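Review: the Skirneo cell planning package, as used at the Holska joinery works

Published February 26, 2023

Skirneo is a planning package for workplaces that intend to introduce a robot arm and wish to try out its position and movements on a computer before anything is bolted down. It is sold to small and medium-sized workshops, and the supplier presents it as suitable for people with no training in programming. This review considers the package from the point of view of the workplace as a whole. Readers who need a technical comparison of motion planners will find better sources elsewhere.

The package was assessed at the Holska joinery works, which employs 83 people and makes window frames, stair parts and small fitted furniture. The works had decided in principle to hand over part of its sorting and feeding work to an arm. That work is repetitive, is done standing, and has for years been shared out by rota because few people wish to do it for a full shift. The assessment ran for 20 working days and involved three members of the bench staff, one supervisor and the safety representative.

Installation and first use

Setting up the software took one morning. The installer asks for an administrator password twice, and the licence key must be typed in by hand, but no other difficulty was met. The opening screen is plain. An arm is chosen from a list, a table is placed beneath it, and a background view of a working area may be loaded so that the planned equipment can be considered against real surroundings. The printed guide is short and clearly written, although the chapter on table heights refers to a menu that has been renamed in the current version.

The bench staff were able to place an arm and move it through a simple sequence by the end of the first day. Movements are set by dragging the gripper to a point and saving it. The arm can then be played back at reduced or full speed. Tilting and turning the view is done with the middle mouse button, and those who had not used such software before needed a little time to become comfortable with it.
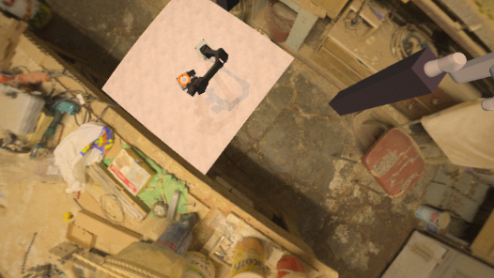 The most useful part of the package, in the view of those who took part, is the ability to discuss a layout before money has been spent. At Holska, earlier changes to the shop floor had been drawn up in the office and shown to the staff when the order had already been placed. With Skirneo open on a large screen, bench staff raised points that the office had missed. They asked where offcuts would be put down, how a person would reach the far side of a bench while the arm was moving, and who would be responsible for keeping the area swept. Two of these points led to a change in the proposed layout.

A second benefit concerns training. Staff who are to work beside an arm often meet it for the first time on the day it is switched on. The playback function allowed them to learn the order of its movements beforehand and to say which of them they found uncomfortable. A fast swing towards the operator's side was slowed down in the plan at their request – a small matter in terms of output, but one that the staff mentioned more than any other in the closing discussion.

Limitations

The package does not deal well with disorder. A simulated table is clean and level, and it stays so. A joinery bench collects dust, hand tools, screws and half-finished work in the course of a day, and a background view of such a bench has no effect on the simulated arm, which will pass through anything shown there without a warning. The guide states this on its second page. The warning should appear on the screen as well, as it would be easy for a new user to conclude that a route is free when it is merely untested. Objects can be modelled by hand and added to the plan, but this is slow work and few workshops will do it thoroughly.

Cycle times should be treated with care. The report function produces a figure for items moved per hour and prints it in large type at the top of the page. It makes no allowance for stoppages, for changes of batch or for the person who loads the parts. Management at Holska agreed not to use the figure when discussing staffing, and other employers would be well advised to make the same decision at the outset.

There is also no means of recording what the people in the plan will be doing. Drolletti, a rival package which the works had on trial last May, allows a standing position and a reach to be entered for each worker. Its menus are harder to learn and it costs more, yet in this respect it is the better product. The Fukuda planning tool, also tried at that time, offers neither feature and was returned.

Effect on the work

The plan agreed at Holska moves three people from feeding to finishing and inspection for part of each shift. All three were consulted and will receive paid training. It was agreed that the rota for the remaining feeding work will stay in force, so that no one is left to attend the arm for a whole day. None of this is the result of software alone, and a workplace with poor habits of consultation should not expect a planning package to correct them.

Support and cost

Support is given by telephone on working mornings and by e-mail at other times. Questions sent in writing were answered within one day, with a single exception. The licence is sold by the year and covers three computers. A works with several sites would need to buy further licences, for which no reduction is offered at present.

Recommendation

Skirneo is recommended for workshops planning a first robot arm, on condition that the staff concerned are present when the plan is made and that a full check of the real working area is carried out before installation. Holska has renewed its licence for a further year.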